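Sonntag, später Abend, Tee schon wieder kalt

Ich muss das jetzt aufschreiben, sonst kann ich nicht schlafen. Die Chorprobe war heute so schön wie seit dem Frühjahr nicht mehr! Wir singen im September ja das neue Programm in Wanier, und bis letzte Woche klang der langsame Satz bei uns im Alt wie eine müde Kuhherde. Und heute lief er plötzlich. Géza Antal hat uns zum Einsingen quer durcheinander gestellt, Bass neben Sopran, ich zwischen Tharun und Niamh, und auf einmal musste ich wirklich hinhören und konnte mich nicht mehr an Amra dranhängen (was ich sonst schamlos tue, sie trifft halt jeden Ton).

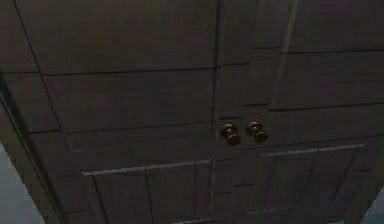

Die Stelle ab Takt 60 sitzt trotzdem noch nicht. Wir kommen alle zu früh raus aus dem Piano, ich ganz besonders, und dann brüllt der Tenor dagegen an. Géza will es so leise, dass es »gerade noch Luft ist«. Zu Hause habe ich es nach dem Essen gleich noch mal probiert, im Stehen, den Blick fest auf die zwei runden Knäufe nebeneinander am dunkelbraunen Schrank, so wie er es immer predigt: einen Punkt suchen, Schultern runter, erst dann atmen. Beim vierten Mal ging es. Beim fünften hab ich gelacht und alles war wieder weg.

In der Pause gab es Streit, leider. Raffaele findet die Fahrt zu teuer, 858 Euro für den Bus, und will, dass wir alle mit dem Zug fahren. Niamh hat dann vorgerechnet, was der Zug mit Gepäck und Notenpulten und dem E-Piano bedeuten würde, und wurde dabei ziemlich laut. Ich mag beide so gern und sitze bei solchen Sachen immer nur da und rühre in der Tasse. Am Ende haben wir es vertagt. Amra hat Mohnkuchen verteilt, das hat geholfen, und Tharun hat erzählt, dass seine Schwester uns in Wanier hören will und schon eine Pension hat. Also müssen wir ja wohl hinkommen, egal wie!

Ach, und das Solo. Ich hab mich nicht gemeldet. Ich wollte, ich hatte den Arm schon halb oben, dann hat Niamh gefragt, ob sie vorsingen darf, und sie war natürlich wunderbar. Ärgert mich jetzt doch ein bisschen. Nächstes Mal.
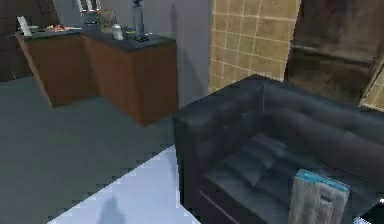
## Bis zur nächsten Probe

- Takt 60 bis 100 auswendig, und zwar mit Text
- Amra ihre Kuchenform zurückgeben (!!)
- Raffaele anrufen, einfach so, ohne vom Bus anzufangen
- Géza fragen, ob das zweite Solo noch frei ist
- schwarze Schuhe zum Schuster, die Sohle links löst sich

Jetzt ins Bett. Der Alt brummt mir immer noch im Kopf herum.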